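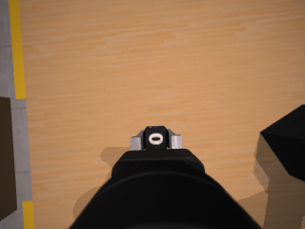

The simulated bench at Brondela: an open gripper over bare wood grain, with a dark object to the right. Render: Wustari project

When Geetha Mudaliar teaches a robot to pick something up, she first takes away the wood.

She does it with one key on her keyboard. The tabletop on her screen, a warm orange-tan with long streaks in it, becomes a plain grey. She presses again and it becomes blue tiles, then a kind of green cloth, then wood once more, but darker, and with the light coming from another side. The gripper stays in its place through all of this. So does its shadow, although the shadow changes its length each time.

"The robot must learn what is the same," she says. "I change everything else until it has no other choice."

Mudaliar works in a small laboratory called Brondela, on the second floor of a former printing house. For three years she and her colleague Ilídio Garcia have studied one narrow question: how much of what a robot learns in a simulated room will still be useful in a real one? Their project is called Wustari. In February they finished the longest test of it so far, and the result surprised both of them, though in different directions.

The problem itself is old. It is cheap to let a robot practise in simulation. It can fail all night and break nothing. But the pictures it sees there are a little too clean, and the behaviour it learns is often fitted to those pictures. Put the same program in a real arm, under a real lamp, and it may reach for a shadow.

Shadows were in fact where the work began. Garcia, who came to robotics from theatre lighting, was looking through failed attempts from an early version of the program. The camera is fixed close to the gripper and looks past it to the table, so the gripper's own shadow is in view for much of the time. When a dark object stood on one side, with its own shadow falling across the wood, the program could not always tell where the object ended. It closed its fingers too low and too early.

"I knew this mistake," Garcia says. "On a stage, people in the audience make it also. They see an edge because the light made an edge."

The usual answer to this is to change the simulated world at random, many thousands of times, and hope that the program stops caring about colour and light. The two researchers had used this method before and found it wasteful. Most of the random worlds were easy. A few were so strange that the program learned nothing from them.

Their own method, which they call Golestani after the street where they first discussed it, chooses the changes with more care. A second program watches the first one and looks for the conditions in which it becomes unsure. If a low lamp on the left makes the robot hesitate, the next practice rooms will have more low lamps on the left. When it stops hesitating, the lamp moves on. Mudaliar compares it with a music teacher who listens for the difficult bar and asks the student to play only that bar.

For the February test they built 216 practice rooms in this way. Then they moved the trained program, without any correction, to a real arm of the type Zakent that stands in the next room. It was given 272 attempts at picking up single objects from a table it had never seen. In the same number of attempts, a program trained with purely random changes failed 126 times. The Golestani program failed 47 times.

Garcia had expected less. Mudaliar had expected more, and she has spent most of her time since then with the 47 failures. She has printed a sheet for each one and keeps them in a folder which is already quite worn at the corners.

Many of these failures have to do with black objects. On a black surface with flat faces, there is only a very small difference of shade between one face and the next, and the program has little to hold on to. It finds the outline well enough. What it does not find is which way the object is turned, and for two parallel fingers this matters a great deal.

There are also failures which she can't explain yet. In some of them the arm moved to the correct place, waited, and went back up with its fingers still open. The second program had reported no doubt at all.

"This is the part I don't like," she says. "If it is wrong and unsure, I can teach it. If it is wrong and sure, then I don't know where to begin."

Other questions remain. All the attempts were made with one object at a time, on a flat table. A full shelf would be another matter, and so would anything soft. Garcia would like to try glass next, mostly for the pleasure of lighting it. Mudaliar thinks it is too early for glass – she wants the black objects solved first – and for now her opinion has won.

In the afternoon she starts a new series of practice rooms. The wood comes back on the screen, pale in one corner where the simulated light is strongest. She moves the lamp a little lower, watches the shadow of the gripper spread to the left, and writes down the angle.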